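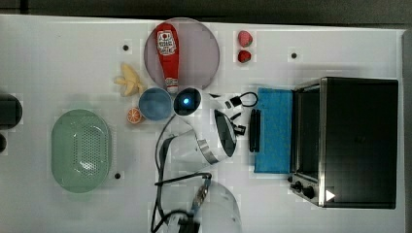

1/ Can a robot clear a table yet? Long thread, typing on the train, sorry in advance

2/ Short version: kinda. Slowly. With somebody hovering nearby. Longer version below

3/ Look at what's on that table. Banana, orange slice, strawberries, a plate, a bowl, colander, blue towel, toaster oven. All the food's toy food. My four year old would have it put away in a minute, wrong drawers but still

4/ For an arm every one of those is its own headache. Round plate lying flat = where do you even grab it. Towel has no shape at all until you pick it up and then it has a differnt one

5/ Ehsan Qureshi keeps telling me towels are the real test and dishes are a distraction. I used to argue. Less now

6/ Numbers from our August log bc people always ask. 535 tries at "put the thing on the plate." Fine on hard stuff with a clear edge. Anything soft or see-through, way worse. Not posting a percentage, you'd all screenshot it

7/ And the time! 11 minutes for one full tidy on a good run. I timed myself after, same job, didn't even need to put my coffee down

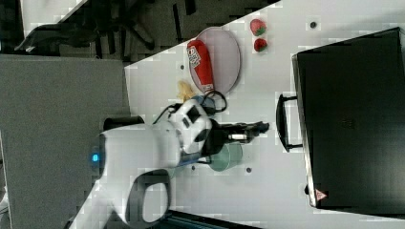
Plate, strawberries, green cup right under the gripper. Tight quarters

8/ Cups. People think cups are easy. Thin rim, light shines thru the plastic, tips if you nudge it. You have about one polite attempt before you're chasing it across the table

9/ Also cables. Every demo video you've ever liked had cables somewhere, they just framed it nicely

10/ Shop floor is a different story imo. Same part, same bin, all shift. Eilidh Nisbet does packing lines and her arms are boring in the best way. Kitchens move stuff around on you every day

11/ So would I buy one for home? No. Would I let one load the dishwasher while I watched? Sure, with the cheap plates

12/ Ask me about laundry and I'll just send you back to post 4

13/ Replies open till my stop. If you've got one doing real chores in a real house, no reset between runs, pls send video. Uncut!!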